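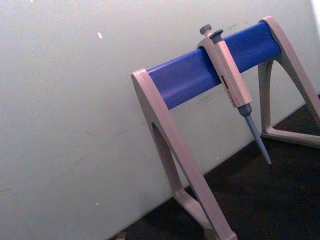
About Prallero Bench Training

Search this site Go
2 min read

Prallero is a small school for people who want to work at a lab bench and haven't had much chance to stand at one. We teach the everyday handling that larger courses tend to hurry past, and we start, as we have every June since we opened, with the pipette and the stand it hangs on.

Blažena Slanina set up our first room on Arkberg Street with one dark-topped table and a great deal of patience, and she still takes the opening class herself. You'll spend most of that first morning lifting a pipette off the blue bar, holding it upright, working the plunger slowly and hanging it back up by its hook. It sounds like very little (our students tell us so, usually before lunch!), but a pipette put down on its side with liquid in the tip is a pipette that needs cleaning, and we would so much prefer you learned the habit here with us.

After that come the tubes. We keep a clear rack close to the stand, with teal-capped tubes and open ones sharing the holes, and you'll practice with colored liquids until reaching from one to the other feels natural. The full course runs 40 hours, and classes stay small enough that your teacher can stand beside you. 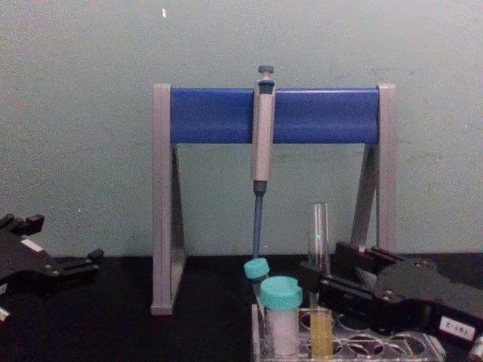

Sointu Saarela wrote to us that she had been hanging her pipette back on its bar without thinking ever since the course, and that her new coworkers at Brodus had started doing it too. We were very glad to get her letter, and it's up on the board by the door, where visitors are welcome to come and read it.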